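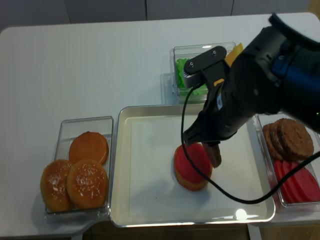
Page last changed: 14 Aug 2021

Sirko Phone & Internet: Your Questions About the Move from Caltness

Is my phone number going to change?

No, and please don't let anyone tell you otherwise! Every Caltness home number comes over to us exactly as it is, so there's no need to call your sister, the dentist and the school with a new one.

Do I have to do anything before October?

For most folks, no. If you pay by bank draft, the draft carries over by itself. If you mail a check, make it out to Sirko starting with your October bill (the address is on the back of the stub, same as always).

Will my old modem still work?

Probably. The one model we can't support is the Lalla 104, a small upright modem that Caltness gave out for years. Look at the sticker underneath, and if that's what you have, stop by the Broltbridge office and we'll swap it for free. Bring the power cord too, if you can find it.
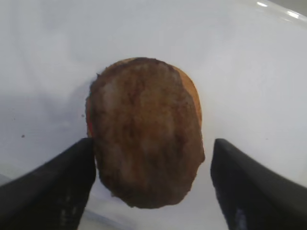
We have 310 replacements set aside at the front desk, and more are on order, so you don't need to rush over on your lunch hour.

What about my Caltness email address?

It stays open, and so does everything in it. The mailbox limit goes up to 2,000 megabytes, and your password stays the same. If you read your mail on a phone or tablet, you may be asked to sign in again the first time.

Can I keep my long distance plan?

Yes, at the price you pay now, for as long as you stay on it. If you'd like to switch to one of our plans later on, that's fine too, but you can't go back to the old one afterward, so do take your time and compare.

Who do I call if the line goes dead?

Dial 198 from any Sirko or Caltness phone, day or night. From a cell phone, use the number printed on your bill.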